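Household Operations and Budgeting
Unit 4: The Kitchen as a Cost Center
Handout, 2022-10-07

Reading for this unit: course packet, the chapter on fixed and variable household costs. Bring last month's grocery receipts to class if you have them. Cross out anything you don't want others to see.

1. Where we are

Unit 3 dealt with housing costs, which mostly arrive once a month and don't change. Food is different. It is paid for in many small purchases, by more than one person, at different stores, and part of what is bought never gets eaten. Most people can state their rent to the dollar. Few can do the same for food.

For this unit, "kitchen costs" means four things: groceries, energy used for cooking and cold storage, equipment, and waste. Eating out is handled in Unit 6 and should be left out of your worksheets for now.

2. The sample household

We will use the Fonuria household file for all in-class work. It is a two-adult, two-child household in a rented apartment with one refrigerator and a small freezer compartment. Take-home pay and rent are in the Unit 3 packet. The numbers you need today are these:

Grocery spending for the quarter: $2,858
Electricity for the quarter, whole apartment: $361
Savings at the start of the quarter: $2,000

The electricity figure is not broken down by appliance. You will be asked to estimate the kitchen share in the exercise, and to say how you arrived at it. There is more than one acceptable method.

3. Fixed, variable, and in between

A fixed cost stays the same no matter how much you use. A variable cost goes up and down with use. Groceries are variable. The purchase price of a stove is fixed once paid.

Cold storage falls in between. A refrigerator runs day and night whether it holds a week of food or one jar of mustard. How much power it draws depends on its size and age, the thermostat setting, the room temperature, and how often the door is opened. A household can change some of these at no cost. It can't bring the number to zero without giving up the appliance.

Cooking energy is closer to a true variable cost. An oven used twice a week costs less than the same oven used every night. For the worksheet, treat cooking as variable and cold storage as fixed.

4. Layout and use

Layout doesn't show up on a bill, but it affects what people buy and what they throw away. Food that is out of sight gets forgotten. If the only clear surface is far from the refrigerator, groceries get put down wherever there is room and put away later, sometimes too late for frozen items.

Many apartments combine kitchen and dining space in one room. The table then becomes a work surface as well as a place to eat. This saves floor space, but it means the table has to be cleared several times a day. When you map your own kitchen for the exercise, mark the refrigerator, the sink, the stove, and every flat surface that is used for food, including the table.
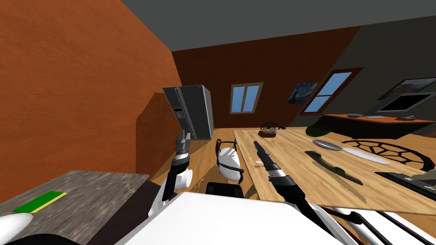 Figure 4.1. Dining table and refrigerator in one room (computer rendering).

Draw the map by hand. It does not have to be to scale. Label the walking path from the door where groceries come in to the place where they are first set down, then from there to storage. If the path crosses itself, leave it that way on the map. We will discuss it in class.

5. Waste

Waste is the hardest part to measure, and most first estimates come out too low. People remember the whole chicken they threw out but not the half cup of rice.

We will use three categories:

Spoiled – food that went bad before anyone ate it.
Leftover – food that was cooked, served or stored, and then discarded.
Trim – peels, bones, coffee grounds and other parts that were never going to be eaten.

Only the first two count as a loss in the budget. Trim is part of the purchase price. Weigh it if you like, but don't enter it in the cost column.

To put a price on spoiled food, use the price per pound on the receipt. For leftovers, price the main ingredients and ignore salt, oil and spices. A pot of soup made from several ingredients can be priced as a whole and divided by the number of servings.

6. Buying ahead

Buying in bulk lowers the unit price but raises two other costs. Money is tied up in the pantry, and the risk of spoilage goes up. For dry goods such as beans or flour the risk is small. For dairy and fresh produce it is often larger than the discount.

A simple test is to write down how long the last package of the same item lasted. If the larger package would last past its use-by date at that rate, buy the smaller one. Freezing changes the answer for bread and meat, provided there is freezer space. The Fonuria household has very little, so assume no room for bulk meat.

December needs separate treatment. Holiday meals raise grocery spending in many households, and a quarter that includes December should not be used to plan the next one without an adjustment. Note any such month at the top of your worksheet.

7. Exercise

a. Convert the quarterly grocery figure to a monthly average. Round to the nearest dollar.
b. Estimate the kitchen share of the electricity figure and show your method.
c. Suppose one tenth of grocery spending is lost to spoiled and leftover food. State the loss for the quarter in dollars, and as a percentage of the savings balance.
d. Draw the map of your own kitchen as described in section 4.
e. Keep a waste log for seven days using the categories in section 5. Start on any day you like, but don't skip days.

Parts a to c are due at the next meeting. Parts d and e are due the meeting after that. Handwritten work is fine if it can be read. Staple the log to the back of the map and put your name on both.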